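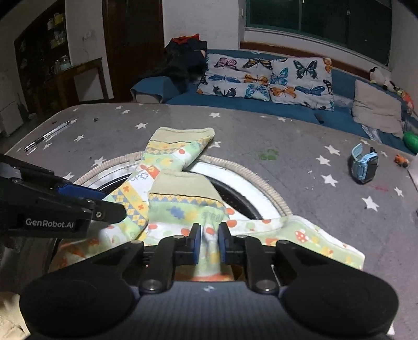
NOTA DE PRENSA

La asociación de consumidores Zukero pone en duda las etiquetas "sostenibles" de la ropa infantil

La entidad pide a las marcas que enseñen los datos y anuncia una segunda revisión en marzo

2021-12-15. Zukero ha revisado 2861 fichas de producto de ropa para niños publicadas en tiendas en línea y concluye que la mayoría de las alegaciones ambientales que aparecen en ellas no se pueden comprobar con la información que recibe el comprador. Solo en 301 fichas había un documento, un certificado o un enlace que respaldara lo prometido.

El resto se queda en palabras. "Consciente", "respetuoso", "amigo del planeta" y "fibra responsable" son expresiones que no obligan a casi nada y que, a juicio de la asociación, se colocan junto al precio con un propósito comercial bastante evidente. Zukero no afirma que esas prendas sean peores que las demás. Afirma que nadie puede saberlo leyendo la ficha.

La revisión se hizo entre septiembre y noviembre y se limitó a prendas de tallas infantiles. La asociación eligió este segmento por la rapidez con que la ropa deja de servir: un pijama o un vestido de verano puede durar una temporada, a veces menos, y cuesta creer que un sello impreso en el cartón compense una compra que habrá que repetir al cabo de unos meses.

Entre los casos analizados figura la línea Parisi, de la cadena Gonivholm, que se anuncia como "algodón de nueva generación". Zukero preguntó por escrito a la empresa qué significaba esa expresión. La respuesta llegó diez días después, ocupaba dos párrafos y remitía a la misma página que había motivado la pregunta. La asociación volvió a escribir y sigue a la espera.

Tampoco convence a Zukero el programa de recogida Stelance, al que están adheridas varias tiendas y que ofrece un vale de descuento a quien entregue ropa usada. Sus condiciones no aclaran qué parte de lo recogido se revende, qué parte se recicla y qué parte acaba en un vertedero. Sí detallan, en cambio, la caducidad del vale y el importe mínimo de la compra siguiente.

La asociación reconoce los límites de su trabajo. No se han hecho ensayos de laboratorio ni visitas a fábricas, y la muestra deja fuera los mercadillos y el comercio de barrio. También admite que alrededor de 2000 fichas proceden de grandes plataformas, donde el texto lo redacta a menudo un vendedor externo y la marca puede alegar que no lo conocía. Zukero considera que esa explicación sirve una vez.

Con estos datos, la entidad pide que toda alegación ambiental vaya acompañada de la composición completa, el país de confección y el nombre de quien certifica. A las familias les recomienda desconfiar de los adjetivos, mirar las costuras y el dobladillo antes que la etiqueta colgante y recurrir sin reparo a la segunda mano.

En marzo se repetirá la consulta sobre las mismas fichas. Los resultados se publicarán aunque no haya cambios.

Sobre Zukero
Zukero es una asociación independiente de consumidores. Se financia con las cuotas de sus socios y no acepta publicidad ni patrocinios de fabricantes o distribuidores.

Contacto para medios: gabinete de prensa de Zukero. El informe completo y el listado de fichas revisadas están a disposición de los periodistas que lo soliciten.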